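Aludstead Barnura Wildlife Fence Kit

Temporary and semi-permanent fencing for amphibian and reptile work
Sold in full kits or by the roll

The Barnura is a low exclusion fence for keeping newts, toads, slow worms and lizards out of a working area, or inside a receptor site while they settle. We have supplied it to reserves, county trusts and ecological contractors, and it is the fence our own crews put up.

Each kit has a rolled green membrane, softwood stakes, fixing battens, a box of galvanised nails and two end returns. The membrane stands 65 cm above ground once the bottom edge has been buried and the top edge folded over to make the lip. The lip should face the side the animals are coming from. If you need to stop movement both ways, order the double-lip version, which comes on the same roll but with a wider top fold.

One kit covers 90 metres on level ground. Allow extra for slopes, corners and ditches. Rolls can be joined by overlapping the ends across a stake and nailing a batten over both layers.

Fitting

Cut a narrow trench, drop the membrane in and backfill firmly before you fix the top. People often do this the other way round and then find that the bottom edge has pulled up at the low points. Stakes go on the side away from the animals, 2 metres apart, or closer on exposed ground. A team of three can work at a steady pace on soft soil, but chalk and heavy roots will slow things down a lot.
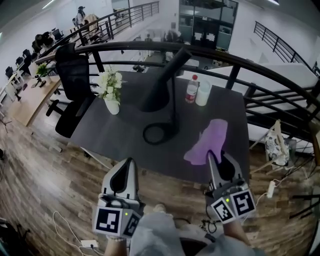
Keep vegetation short on both sides. Long grass leaning on the fence makes a ladder, and newts are good climbers in wet weather. Walk the line once a week, and again after high winds. Small tears can be mended with the Maes patch roll, sold separately, which sticks best to a clean, dry surface.

If the fence crosses a track, use the Clilla gate board. It slots between two posts and lifts out for vehicles. Put it back at the end of the working day - most of the gaps we get called out to are at gateways.

Before you order

Some species and their habitats are protected by law, and fencing, trapping or moving them may need a licence. We sell the fence but we do not give licensing advice. Speak to your ecologist first and have the fence line marked on a plan. Send us the plan and we will work out the number of rolls.

Care and reuse

The membrane can be lifted and used again if it has not been torn or left folded in strong sun. Brush off the soil and let it dry before rolling. Clean and disinfect everything before it goes to another pond or wetland, including stakes and boots, to avoid carrying disease between sites. Stakes that have gone soft at the tip should be replaced.

Delivery

Kits go out on a pallet and need a forklift or two people at the other end. Orders placed by 2nd October will be sent before our autumn stock check. May is our busiest month, so please order early for spring surveys.

For technical questions ask for Engelbert Mayrhofer. For trade accounts and hire, ask for Frans Van Leeuwen.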